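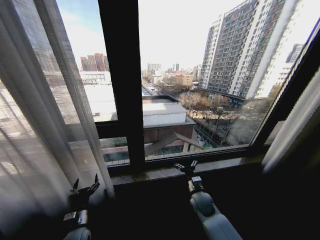
Curtains, at last, and a few words about windows

Journal > Around the House > Windows and Curtains

Search this blog Type and press enter

I have been promising a curtain post since August, and a couple of you have been kind enough to keep asking, so I've made a pot of tea and I'm going to get it all down in one sitting (or try to).

When I moved into this place I did what I always do, which is unpack the kitchen, make the bed, and ignore the windows. At my old apartment on Soststead Road that was fine. I was on the ground floor behind a hedge, and all the windows ever gave me was hedge. Up here it's a different story. There's so much sky! The light comes pouring in, and for the first few weeks I thought that was the best thing that had ever happened to me. Then I noticed the spine of my big atlas had started to fade, and I was eating breakfast with one hand up over my eyes like a sailor.

So I went looking for curtains, and I made every mistake going. The first pair came from Udau, ordered late at night from a tiny color square on my phone. They were lovely fabric, I'll say that for them, but I had measured only the glass and forgotten about the wall on either side, so when they were closed they pulled tight as a drum. If you take one thing from all this rambling, measure wider than you think. My aunt's rule was to buy twice the width of the window, and she made curtains for half her street, so I'm inclined to believe her.

The second try was better. I took the bus over to Kassab, the little fabric shop behind the post office, with my numbers written on the back of an envelope, and spent a very happy two hours there feeling things between my fingers. The woman at the counter talked me into layers. A sheer for the daytime, she said, and something heavier in cream for evenings and for the days when the sun is just too much. I'd thought sheers were a bit old-fashioned, the sort of thing you'd find behind a row of china dogs, but I came around the moment I held one up against the shop door.

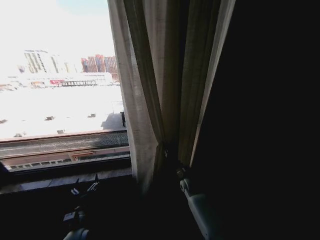
The hanging took me most of an afternoon. I had 14 hooks to a panel and dropped a good number of them down behind the radiator, where I expect they'll stay. You want to put the hooks in while the curtain is lying flat on the bed, and then carry the whole thing over your shoulder to the rail. I did it the other way with the first panel, standing on a chair with my arms over my head, and I felt it in my neck for days.

A word on creases too. I don't own a steamer, so I hung everything as it was and went over it with a spray bottle of plain water, smoothing down with my palms. By the next morning most of the fold lines had dropped out. The heavy cream fabric was slower about it - I gave that a second spray and left it well alone.

What I hadn't expected was how much I'd enjoy opening them. I pull the cream ones back first thing and stand there with my coffee looking out at the rooftops and the apartment towers, and the long white building with its bit of red out front, and the trees, which are all bare now. I like a view with roofs in it. On a clear day the clouds go over in long thin streaks and I can lose a good ten minutes that way. 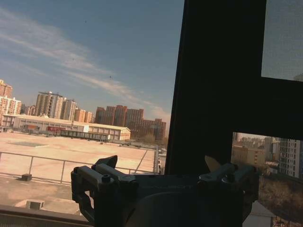 Written by Gadisa Habte
18 Nov 2018
Filed under Windows and Curtains

I still want to do something about the sill. For now I'm wiping it down with a damp cloth and a drop of dish soap, and keeping it clear, though I can feel myself starting to think about a geranium. My cousin says a plant on a sill is just a thing to move every time you want to draw the curtains, and she may be right, but she has never owned a plant that lived.

A few of you asked about washing. The sheers go in cold, on the gentlest setting, inside an old pillowcase tied at the top, and I hang them straight back up damp so they dry on the rail. I haven't dared wash the cream ones yet. The shop said cool water and no spinning, and I'll let you know how that goes, probably in spring.

Next time I'd like to get to the hallway closet, if I can face it.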